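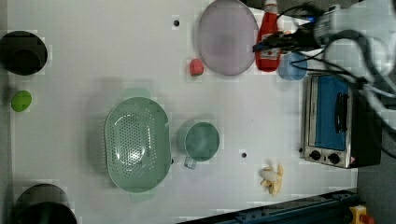

Chapter 7
Setting the Task: From Kitchen Table to Test Procedure

Reading time: 9 minutes

7.1 Purpose of the chapter

Chapters 4 to 6 dealt with the arm as a machine: its joints, its working range and the commands by which it is moved. The present chapter deals with the job the arm is given. Students who can move an arm accurately from one point to another often find that their first full task fails, and the fault commonly lies in the way the task was written down.

The running case for this chapter and the next is the table-top project carried out by the second-year automation class at the Runau technical college. The class worked in two groups. The first, led by Saranya Mathew, wrote the task sheets and judged the trials. The second, led by Itsuki Kobori, wrote the arm programs and was not allowed to alter a task sheet once it had been issued. The course tutor, Ľubica Danko, kept the record book, from which several entries are quoted.

By the end of the chapter the reader should be able to:

- write a task statement that two people will judge in the same way;
- separate the start state, the action and the end state;
- sort objects by the kind of grasp they require;
- draw up a trial sheet and fill it in during a run;
- state the stopping rules for a trial before it begins.

7.2 The task statement

A task statement is a short text that fixes what is to be done. It does not say how the joints are to move. The first statement issued in the Runau project read:

"Put the fruit on the plate."

Four trials were run on this wording and the two judges disagreed on three of them. In one, the banana rested partly on the rim of the plate and partly on the table. One judge entered a pass, the other a fail. In another, the arm pushed the plate a short distance before releasing the fruit. Nothing in the statement forbade this.

The second version read:

"Start: plate flat on the table, fruit on the table and not touching the plate. Action: move the named fruit to the plate. End: fruit at rest on the plate, touching neither the table nor any other object; gripper open and clear of the fruit."

The second version is longer and less pleasant to read. It was used for the rest of the term with one change, made in November, when a limit on the movement of the plate was added. The limit was set at 30 mm, measured from a pencil mark on the table.

A statement should be tested before any program is written. Give it to a person who has not seen the project, place the objects by hand in several positions, including doubtful ones, and ask for a pass or a fail each time. If that person has to ask a question, the answer belongs in the statement.

7.3 Sorting the objects

Household objects are used in student projects because they are cheap and vary in shape. The variety must be dealt with in an orderly way. The Runau class used the following groups.

Group A, rounded bodies. Fruit and toy fruit. The gripper may close from any side, but the object can roll when touched off centre. Approach from directly above and close slowly.

Group B, open vessels. Mugs, cups and bowls. These may be held by the wall, with one finger inside, or across the outside if the gripper opens far enough. The direction of a mug handle must be recorded, as it removes part of the range of approach.

Group C, flat bodies. Plates and lids. A plate lying on a table offers little to hold except the rim. In most beginner tasks the plate is the target and stays where it is.

Group D, long bodies. Bottles, whether standing or lying. A lying bottle is held across its short side, so the gripper must be turned to suit the angle of the bottle. The angle is measured from the cap end.

Group E, fixed equipment with moving parts. A toaster oven is the usual case. The door handle follows an arc about the hinge, and a gripper holding it must follow the same arc. A straight pull will slip, lift the oven or load the wrist joint. Equipment in this group is never plugged in during class work.

An object may belong to more than one group. A colander has the open basin of Group B, but its width commonly puts it beyond the gripper and it must be held by a handle or by the rim. Nahuel Vergara, of the programming group, entered it in the record book as "B by shape, D by grasp". The entry was accepted.

Soft and changing objects need separate mention. A peeled banana does not offer the same surface twice. It should be left out of measured trials until the class has a reliable result on firm objects.

7.4 Laying out the table

The layout is part of the start state. A program that works on one layout has been shown to work on one layout only. The class used a fixed list of layouts, each drawn on squared paper with the table seen from above, and each object was placed by its centre point and its angle.

Three points are often missed.

First, cables. The cables of the arm move with it and can drag across low objects or catch on tall ones. Their path should be checked by moving the arm by hand through the whole task, at low speed, with the objects in place.

Second, spacing. The opened gripper is wider than the object it is about to hold. The space required is that of the opened fingers plus a margin, on both sides. The margin used at Runau was 45 mm.

Third, equipment doors. The area swept by an open door must be kept free, and it should be shaded on the drawing.

7.5 Trials and records

Each trial is given one line on the trial sheet. The line holds the layout number, the task statement number, the program version, the time taken, the result and a remark. The remark is compulsory for a fail. "Dropped" is not a sufficient remark. "Dropped on lifting, fingers closed above centre" is sufficient.

Chidubem Okonkwo, who judged the later trials, proposed that the sheet be filled in before the table was reset. Until then the groups had written up several trials at a time from memory. The record book gives the date of the change as 6 February 2018.

The project store supplied two grippers, a Kenix and a Trovent, and the results for each were kept on separate sheets. Results from different grippers must never be added together. The same holds for results taken before and after a change of finger pads.

7.6 Stopping rules

A trial is stopped at once if a person reaches over the table, if a cable is pulled tight, if any fixed equipment shifts, or if the time limit is passed. The limit at Runau was 900 seconds for tasks involving the oven door and less for all others. One student is named for each trial to stand by the stop button and has no other duty. A stopped trial is entered on the sheet as stopped, with the cause, and is neither a pass nor a fail.

7.7 Preparatory work

1. Rewrite the statement "Put the cup by the plate" with a start, an action and an end.
2. Choose six objects from your own kitchen and place each in one of Groups A to E. Note any that fit two groups.
3. Draw a layout for three of these objects, marking the space required by the opened gripper.
4. Prepare a blank trial sheet with the headings given in section 7.5.

Section 7.8 takes up the programming of the approach path and requires the layout drawn in item 3.

14 shares | 2 comments

© Gajdoš Technical Texts. Contact the publisher | Back to top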